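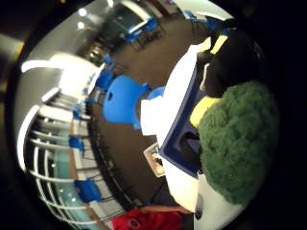 Home Shop Paper Paints Brushes Workshops Contact

Dundeck Travel Watercolour Journal, 300 gsm cold press

If you've been into the shop lately you've probably already heard us going on about this one, because Katia has been showing hers to every person who comes near the counter (sorry, everyone). The Dundeck is a sketchbook made for people who like to paint a bit of whatever is in front of them, whether that's lunch, the dog, or the view from a very cold ferry. We've been looking for a watercolour journal we could recommend without a list of warnings attached, and after carrying this one around since last March we're happy to put it on the shelf with our name beside it.

The paper is 300 gsm cold press, with enough tooth to catch a dry brush nicely but smooth enough that a pen doesn't skip all over the place. It's a mix of cotton and cellulose, so it won't behave quite like a full cotton sheet. Big wet skies will want a bit of speed from you. For everyday painting, though, it takes two or three layers very happily and you can lift colour off it with a damp brush while the wash is still fresh. The pages do ripple a little when you flood them. Close the book overnight with something heavy on top and they settle down again.

Binding was the thing we were fussiest about. Zoi Stefanou teaches our beginner classes and is rather hard on her books, and she wanted one that opened flat straight away so she could paint across both pages without a valley down the middle. The Dundeck is sewn in sections and it does open flat, though the first section is a bit stiff until you've bent it back a few times. Don't be shy about it, the stitching is strong.

The details

Paper: 300 gsm cold press, cotton and cellulose blend, natural white
Pages: 20 sheets, so 40 sides if you paint on both
Size: A5 landscape
Cover: cloth over board, in grey, rust or navy
Extras: elastic closure, pocket inside the back cover
Suits: watercolour, gouache, ink, coloured pencil

There's also a lighter version with 200 gsm paper, which has more sheets in it and costs a little less. It's a lovely thing for pen drawings with a touch of colour, and Prasetyo swears by it for his train sketches, but if you mostly paint wet we'd steer you to the heavier one. Please check which weight you've got in your cart before you pay, as the covers look exactly the same and we've had a few mix-ups!

What to use with it

Any decent half pan set will do. We like the little Lundley tin for travelling because the lid has proper mixing wells and it closes even when the paint is still tacky. The colours are a bit on the bright side straight from the pan, so you may want to tone down the green with a touch of burnt sienna. For brushes, a round size 8 with a good point will get you through nearly everything, and a Burska water brush is handy when you can't be bothered carrying a jar.

If you like to work in gouache, the rust cover edition is the same inside as the others, so pick whichever colour cheers you up. Masking fluid is fine on this paper as long as you don't leave it on for days. Masking tape should be the low-tack kind, and peel it slowly, away from the painting.

A few words from customers

"I filled my first one with birthday cards, cut the pages out and posted them all. My sister has hers framed in the hallway. Now I'm on my third book and trying to keep this one whole." Siebe Kuipers

"Lovely paper, takes my fountain pen ink as well. I do wish the pocket was a bit deeper." Siebe De Smet

(Yes, two Siebes, and no, they haven't met.)

Ordering and delivery

Orders placed before noon are packed the same day. Journals go out in a stiff cardboard mailer so the corners arrive as they should. If you're local you're very welcome to choose pickup at checkout and come in for a chat, and there's an open copy on the counter with a brush beside it if you'd like to try the paper first. Unused books can come back to us within 20 days for an exchange or refund, as long as the wrapper is still on.

The navy cover is out of stock at the moment. Send us a note through the contact page and Katia will pop your name on the list, and she'll email you when the next box comes in.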